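Holtport store, assembly bench — inspection checklist
Inspected by: Anika Rosenthal
Date: Aug 6, 2021
Job ref: 2065

1. Bench covering. Sheet covers the working area, no tears found. PASS.
Comment: plastic sheet is slippery when dusty. Wipe down before each job.

2. Access to bench. Walkway clear on the open side. PASS.

3. Parts laid out before assembly. PASS WITH COMMENT.
Comment: white plastic parts should lie flat or on their side until needed. Tubes roll, so keep them away from the bench edge.
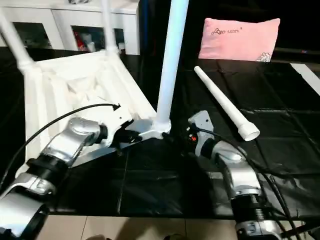
4. Pole and base plate. Check that the pole seats fully in the plate and does not rock when pushed by hand. PASS.
Comment: the Elby instructions give no limit for movement. We use 3 mm at the top of the pole, as at Cowie.

5. Tube collars. Check for cracks and moulding flash around the opening. PASS WITH COMMENT.
Comment: light flash on one collar, trimmed. No sharp edge left.

6. Leg joints. Turn each leg by hand and listen for clicking. NOT COMPLETED.
Comment: to be done once the frame is upright — see the April sheet from Vakville for the method.

7. Lighting over bench. One tube flickering. FAIL.
Comment: reported to stores. Recheck before item 6 is signed off.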